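Search this site Search Menu

Week 5 handout: Learning from hand-held gripper demonstrations

9 min read

These notes go with the second lecture on imitation learning. Read section 2 before the lab. The coordinate frame material from Week 3 is assumed.

1. Why hand-held devices

Teleoperation gives clean joint data, but it ties up a robot arm for every hour of collection and most people are slow at it. The hand-held approach takes the arm out of the collection stage. A person holds a pair of grippers with the same finger geometry as the ones on the robot and does the task directly. We record the pose of each gripper over time, the finger opening, and video from one or more cameras. The policy is then trained on that record and run on the arm.

The cost is that nothing in the demonstration knows about joint limits. A person can reach around a table in ways the arm can't. Some share of the demonstrations has to be thrown out, or replayed in simulation and trimmed, before training.

2. Tracking the grippers

In the Mondano setup each gripper carries a cube with printed fiducial markers on its faces. A single flat marker is lost as soon as the wrist turns past the viewing angle. With a cube, at least one face is usually towards the camera, and often two, which helps a good deal with the pose ambiguity you met in the Week 3 exercises.

For each video frame the pipeline does the following:

- detects marker corners and discards any detection under the minimum pixel area
- looks up which face each marker belongs to
- solves for the cube pose using all visible corners together
- applies the fixed cube-to-fingertip transform

The last step is where most student errors turn up. The transform is measured once per gripper and stored in the calibration file. Left and right have separate files. If you swap them, your trajectories will look smooth and plausible and be wrong by a constant offset at the fingertips.

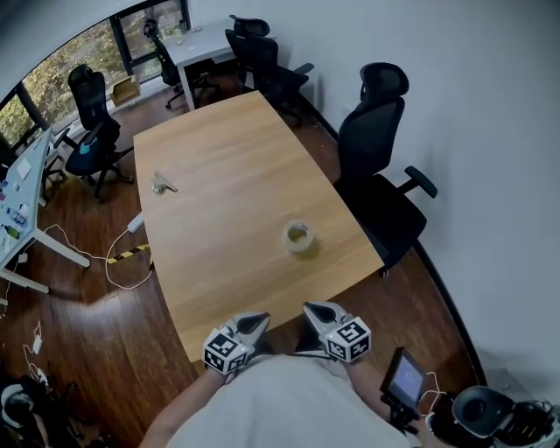

Figure 1. Two hand-held grippers with marker cubes at the near edge of the table. The roll of packing tape sits roughly in the middle of the table.

A head-mounted view has an advantage over a fixed camera in that it tends to follow the hands. It also moves, so gripper poses come out relative to the head and have to be put into a common frame using the head trajectory. Errors in the two estimates add. When the demonstrator looks away to check something across the room, both cubes can leave the view, and the track has a gap. Gaps shorter than 10 frames are interpolated. Longer ones split the episode.

3. The comparison

The Patberg task set has single-object tabletop tasks in an ordinary office room, with no backdrop and no special lighting. We compared two training sets on the same policy network. Set A had 1000 demonstrations, all from one room. Set B had the same number, split evenly between the Aitken and Sunmont rooms. Everything else was held constant, including the training steps and the image crop.

In the training room, Set A did slightly better. In a room neither set had seen, Set B did clearly better, and most of the Set A failures were at the approach stage, with the gripper closing short of the object or to one side. Doubling Set A to 2000 demonstrations from the same room did not close the gap.

Be careful with what this supports. It is one network and one family of tasks. The rooms differ in lighting, table height and table finish all at once, so we can't say which of these matters. That would need a further study with the factors varied separately.

4. For the lab

Bring your calibration files on a drive. Each pair will process 2 episodes and hand in:

- a plot of left and right fingertip position against time, axes labelled in metres
- the number of gaps and the length of the longest
- a paragraph on one place where the track looks wrong, and your explanation

Don't smooth the data before plotting. Marks are lost for this every year.

Comments

tutegroup3: Is the interpolation done on rotation as well, or only position?

Course staff: Both. Linear for position, slerp for rotation.

m_k: The corner detector link goes to last year's version. The colour conversion call has changed.

Course staff: Fixed, thanks. Use the February release.

jpw: Can we do the lab plot in any software?

Course staff: Yes, as long as the axes are labelled.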